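4. Setting up the Hevura darkroom timer and safelight

Read sections 1 to 3 first if you haven't. Room must be light-proofed before any of this makes sense.

What you need: the timer box, the Skutance safelight, enlarger, one roll of black tape, a coin, a sheet of paper you don't mind wasting. Screwdriver if you're wall mounting.

4.1 Mounting the timer

1. Pick a dry-side wall. Elbow height, left of the enlarger if you're right handed.
2. Hold the bracket up, mark both holes, drill, screw in. Snug, don't overtighten. The bracket cracks.
3. Hang the timer on the bracket and pull down until it clicks.
4. Run the cord behind the bench. Not across it. Not under the trays.

CAUTION: Never mount the timer over or next to trays. Keep both outlets well away from the sink. Dry your hands before you touch the dial, every time.

4.2 Wiring up

1. Timer OFF at the side switch.
2. Enlarger plug goes in outlet A.
3. Safelight plug goes in outlet B. B stays on when A is off, and cuts out during exposure if you set the slider to AUTO.
4. Timer plug in the wall. Last, not first.
5. Side switch ON. Display shows 000.

If the display shows E1 the plugs are swapped or the lamp is drawing too much. Max load for both outlets together is 794 watts. Older enlargers with two lamps can go over, check the label on the housing.

4.3 Checking the room for leaks

Do this before you open any paper. Daytime is best, noon or so, with lights on in the hallway.

1. Go in, shut the door, drop the curtain.
2. Everything off, safelight too. Cover the timer display with tape.
3. Sit down and wait. Five minutes minimum. Ten if you just came in from outside. Your eyes need it.
4. Look at the door edges first, then the window panel, then the vent. Look low as well as high, most people forget the floor.
5. Anything pale or gray, mark it with tape by feel.
6. Lights on, fix the marked spots, repeat from step 2.
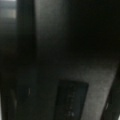

Fig. 4-2. Pale patch at upper left against dark surroundings. Any area this much brighter than the rest counts as a fail.

Soft edges don't matter. A leak rarely looks like a crisp line, more often a vague lighter area you only notice when you look slightly to one side of it. If you're not sure, wave your hand in front. Hand shows up dark, it's a leak.

NOTE: White walls near the enlarger bounce everything. Yogesh Shakya (who tested most of this section in his own basement) painted just the corner behind the column matte black and that was enough. You don't need to do the hole room.

4.4 Safelight test

1. Safelight on, at least four feet from the bench. Let it warm up.
2. In the dark, take out one sheet of paper and give it a very light gray exposure under the enlarger. Test strip first if you don't know the time.
3. Put the sheet face up on the bench with the coin on it.
4. Safelight only, seven minutes.
5. Develop, stop, fix as normal.
6. Room lights on. Look for the coin.

No coin shape, you're good. Faint coin shape, move the light back or point it at the ceiling and run the test again. Strong coin shape, wrong filter or a cracked one. Replace it. The spare filter is part no. 1236, the amber one, not the red (123).

CAUTION: Housing gets hot. Switch off and let it cool before changing the filter.

4.5 Setting exposure time

1. Turn the dial to the seconds you want. Small ring inside does tenths.
2. Press FOCUS to turn the enlarger on with no time limit. Focus, then press again to turn off.
3. Paper in the easel. Press START.
4. To repeat the same time just press START again. It remembers untill you move the dial.

Holding STOP for 3 seconds clears everything, stored times included. Easy to do by accident in the dark. Write your times down.

Foot switch (optional): plugs into the small socket at the back. Does the same as START. Unplug it when you're not using it, people step on it.

4.6 If something's wrong

Display dim: turn the small screw on the underside clockwise.

Safelight stays off: slider is on AUTO and the timer thinks it's exposing. Press STOP once.

Buzzing: loose bracket, nearly always. Tighten a quarter turn.

Gray borders on every print: leak or safelight, see 4.3 and 4.4. Also check the paper box lid. Orest Romaniuk at the Hustness service desk says that's most of the calls he gets, a lid not pushed all the way down.

Times drifting: let the lamp rest a minute between long exposures. If it still drifts send the timer in, don't open the case.

Section 5 covers trays, and temperature.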